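I went to the Gultia open day on 9 July 2022 mostly because Bushra Soomro had a spare pass and I'd been rude about home robots on here once too often. She figured I should go see one. Fine.

The talk before the demo was 11 slides of the usual. Somebody's grandmother, a tidy kitchen, a robot that "just helps." Then Ehsan Bhutto took us through to the lab, which I liked a lot more. They collect their training data with handheld grippers. A person holds the thing, does the chore, and the camera on it records what the fingers saw. The chore that day was small stuff on a table: keys, and a little black stand with a tray for a base. 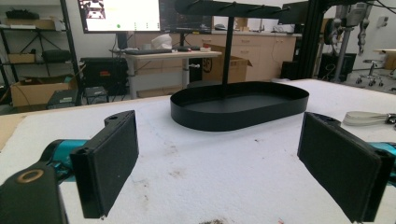
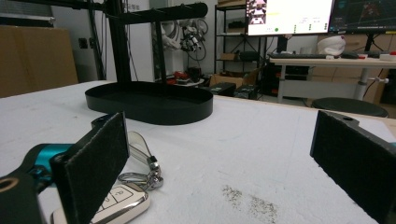
I asked how many times a person has to do this before the robot gets it. Ehsan said 3000 for one task, and then you move the stand to another table and see how much of that was worth anything. I appreciated the straight answer. Nothing like it was on the slides.

My turn with the gripper was humbling. It's heavier than my hand wants it to be, and you can't feel what you're holding, so you go slow. Anong Somboon, who does this for hours at a stretch, said her wrist stopped complaining in February.

So am I sold? No. I hang up my own keys in one second with no training runs. But I'd rather watch Anong work for an hour than sit through that talk again, and I told them so on the feedback card. Bushra says I'm impossible. She has a pass for next year too, and I've already said yes.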